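Wendura Tabletop: hand-held gripper demonstrations

README, maintained by Afia Dankwa

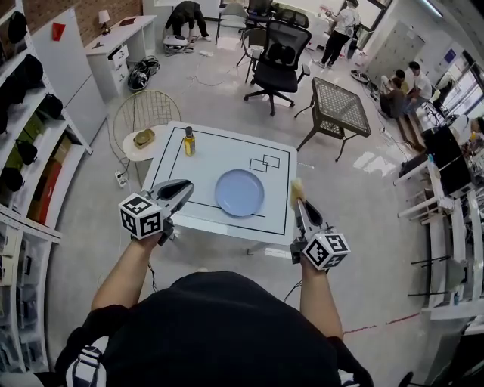

Plate-and-sponge task, both grippers in hand. The sponge is in the right one.

What you get

117 episodes of two-handed kitchen chores, shown by people holding the grippers themselves. Each episode has head video, the pose of each gripper from its marker cube, and jaw opening. Everything is sampled to a common clock, which took longer to write than the rest of the project.

Layout

episodes/ one folder per demonstration
calib/ cube-to-jaw offsets, left and right
splits/ train and held-out lists
notes.txt operator remarks, lightly edited for language

There are 40 held-out episodes. Please leave them held out. We will know, because your numbers will be wonderful.

Known problems

- Pose drops out when a marker cube turns away from the camera. Gaps are marked as missing and we do not fill them in.
- Operators were told to move slowly. Operators have their own idea of slowly.
- In 2 episodes the left and right streams are swapped. Both are listed in notes.txt, next to the apology.
- Backgrounds are a working lab. If your policy learns to depend on office chairs, that is between you and your policy.

Loading

Run the Cuvetti loader with the top folder as its only argument. The older Tetteh format still reads, but drops jaw opening without saying so.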